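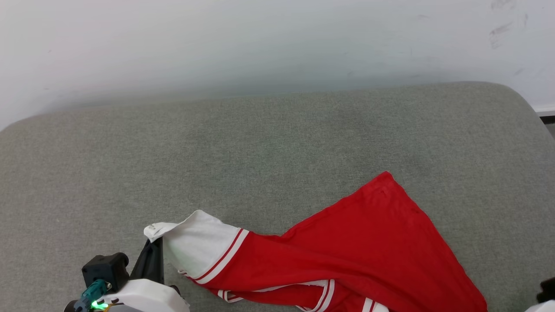

Wanted: one laundry and kit person, part-time, Dustwood Athletic Club

Location: the laundry room, Halász Street clubhouse, ground floor, past the trophy cabinet
Hours: 8 a week, split however you and the fixtures can agree
Start: April
Reports to: Rogério Honorato, club secretary

Dustwood Athletic is an amateur soccer club with adult teams, youth teams and a veterans' side that trains mostly for the sandwiches. All of them wear red. All of them take it off inside out, roll it into a ball and leave it on the nearest soft surface. We are looking for someone to take over from there.

The soft surface is usually the long gray seat in the laundry room. It was bought so that parents would have somewhere to sit during a spin cycle. Parents have rarely managed to get at it. The shirts arrive first.

What you'd be doing

Collecting match shirts, shorts and socks after games and getting them washed, dried, folded and back in the right team bag before the next one. The shirts are thin and dry fast. They also wrinkle if you so much as raise your voice near them, so folding happens straight out of the dryer and not "later," a word we have heard a lot from past holders of this job.

Checking each shirt as it goes through. Loose threads, pulled hems and anything that used to be a white sleeve and is now a pink one. Small repairs you can do yourself if you sew. If you don't, there's a mending basket that goes to Everaldo Sampaio, who coaches the under-nines and is a better tailor than he is a tactician. He has read this ad and asked us to change that sentence.

Keeping the shirt list. Every shirt is signed out and signed in. The list currently lives in a spiral notebook with a pen tied to it. You may replace the notebook. Please leave the pen.

Looking after the room itself: wiping down the machines, clearing the lint trap, brushing off the seat, taking lost property to the office at the end of each month. If you can get scuff marks off a white wall you will be regarded as something close to a saint. We have tried a sponge, a different sponge and repainting the hallway by mistake.

How a shirt gets folded at Dustwood

Applicants ask, so we'll save you the email. Pull the sleeves right side out first. Lay the shirt face down on the seat and smooth it from the collar to the hem with the flat of your hand. Sleeves across the back, sides in to the middle, then up from the bottom in two turns so the front ends up on top. Goalkeeper shirts are folded the same way and go in their own bag.
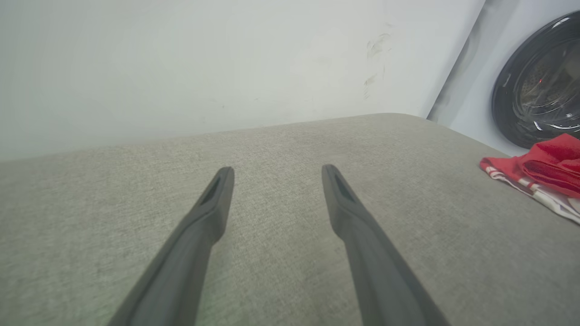
The seat is a good height for folding if you're of medium build. Taller people have reported back trouble and are welcome to drag a table in from the function room, provided it goes back before the Womo dance class needs it.

What you'll need

A working relationship with a washing machine. Ours loads from the front and is patient with most people. You should be able to read a care label, or at least be willing to hold one up to the window and make a decent guess, as the older ones have faded.

Some tolerance for mud, grass and the things twelve-year-olds keep in their socks.

The ability to lift a full kit bag up three steps. If that's a problem but the rest of the job suits you, tell us anyway. There is no shortage of idle teenagers on the premises.

You don't need to like soccer. Our last kit person couldn't stand it and stayed for years. You do need to be reliable, particularly in the last weeks of the season when the fixtures pile up and everybody discovers they've been keeping a spare shirt in the trunk of their car since fall.

What we offer

Pay is at the hourly rate posted on the office door, paid monthly. A key. Coffee from the clubhouse machine, which we mention in the interest of full disclosure and don't claim as a benefit. You can run your own household wash through outside match days, within reason. One comforter is within reason. The entire contents of a camper van was not.

You'll also get a say in the new kit. The club has put aside money for 100 shirts from Trorngate, and the coaches have so far discussed nothing but the collar. It would help to have a person in the meeting who knows what happens to white sleeves after eight months of Saturday-league tackling.

How to apply

Write to Rogério Honorato at the clubhouse or leave a note in the office mailbox. A page is plenty. Tell us when you're free, whether you've done anything like this before, and the worst stain you've ever gotten out. We don't need a résumé, although if you have a nice one and nobody has looked at it lately, go ahead.

We'll ask a few people to come by and have a look at the room. There is a short practical part: you'll be handed a match shirt in its natural state and asked to fold it. You won't be timed. Rogério will watch, and he does sigh, but he sighs at everything.

Applications close at the end of March 2026. Anyone holding a red shirt that belongs to the club can return it at the same time, and no questions will be asked.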